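Open Day Safety Checklist: Robot Demonstration Area
Wercombe workshop, ground floor
Inspection carried out 22 February 2022
Inspector: Delphine Thibodeaux
Marks used: OK, FIX (must be done before doors open), NOTE (no action needed today)

1. Access and floor

1.1 Main entrance clear, both doors open fully. OK

1.2 Visitor route marked on the floor from the entrance to the demonstration area and back. FIX
Comment: Tape has lifted at the turn by the storage racks. Press it down or replace it. The old yellow tape is still showing next to the new line and people will follow the wrong one. Pull it up.

1.3 No cables across the visitor route. OK
Comment: The extension lead for the sign-in laptop now runs behind the desk. Keep it there.

1.4 Emergency exit at the rear unlocked and unobstructed. FIX
Comment: Two pallets from the Musham delivery were in front of it at the time of inspection. Same as last time. They go in the loading bay and stay there until we close.

1.5 Visitor numbers. OK
Comment: Limit is 70 in the room at once, staff included. Door staff have a clicker. When it reads 65 they start holding people at the entrance.

2. Barriers and signs

2.1 Barrier posts in place on the three open sides of the robot bench. OK

2.2 Distance from barrier to full reach of the arm at least 1,000 mm. OK
Comment: Measured at the narrowest point, bench corner nearest the window. Result 1,002 mm. This passes with almost nothing to spare, so mark the post bases on the floor and check them again after each group. Posts get leaned on.

2.3 Warning signs at adult and child eye level. FIX
Comment: Adult signs are up. Child-height signs are printed but still in the office.

2.4 Back of bench against wall, no way through for visitors. OK

3. Robot and controls

3.1 Emergency stop on the bench tested. OK
Comment: Tested with the arm moving. Stopped and needed a manual reset, as it should.

3.2 Second emergency stop at the presenter's position tested. OK
Comment: Button works. The cord is short and the presenter has to stand to the left of the screen to reach it. Presenters have been told.

3.3 Reduced speed set for public running. OK
Comment: Setting is locked with the supervisor code. Do not give out the code to speed up the demo between groups.

3.4 Arm mounting bolts checked for tightness. OK

3.5 Gripper fingers and their screws checked. OK
Comment: Check again at the midday break.

3.6 Bangera cell (the small sorting unit by the far wall). NOTE
Comment: Not running for this event. Isolated at the wall, tag fitted, guard closed. If visitors ask to see it run, the answer is no.

4. Work bench and demonstration items

4.1 Computer used for the take-apart demonstration disconnected from the mains, power cord removed from the bench. OK
Comment: Cord is in the presenter's drawer. It does not come out during the event. The power supply itself is not to be opened by anyone, with or without the robot.

4.2 Sharp metal edges inside the case. NOTE
Comment: Presenters wear cut-resistant gloves when they reach in by hand. Visitors do not handle the case.

4.3 Internal cables kept clear of the gripper's path. FIX
Comment: Go over this with each presenter before their first session. Check the loops by hand with the arm stopped, and check again whenever the case has been moved.

4.4 Loose parts on the bench kept flat and away from the edge. OK 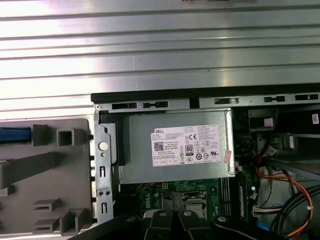

Item 4: open Dell computer on the bench, power supply at center, cables at lower right, gripper at bottom.

4.5 Parts tray for small screws provided. FIX
Comment: Tray is there but has no lid. Use one of the Drellum boxes from stores.

4.6 Anti-static strap for presenter. NOTE
Comment: The boards are scrap and will not be used again, so the strap is optional. Some presenters like to show it. Fine, as long as it is off before the arm is started.

5. People

5.1 One presenter and one safety watcher for every run. OK
Comment: The watcher does nothing else. No answering questions, no handing out leaflets.

5.2 First aid kit at the sign-in desk. FIX
Comment: Kit is present. Eye wash is out of date. Replacement ordered, swap with the one from the upstairs lab until it arrives.

5.3 Long hair, lanyards and loose sleeves. OK
Comment: Presenters reminded. Staff badges to be clipped on for the day, no neck cords inside the barrier.

5.4 School groups. NOTE
Comment: Teachers stay with their group at the barrier. The watcher can stop a run if a group is not settled.

6. Sign-off

All FIX items to be closed and initialed on the paper copy at the sign-in desk before the first group enters. If 1.4 or 4.3 is still open, the robot stays off.

Re-check of 2.2, 3.5 and 4.3 at the midday break.

Signed: D. Thibodeaux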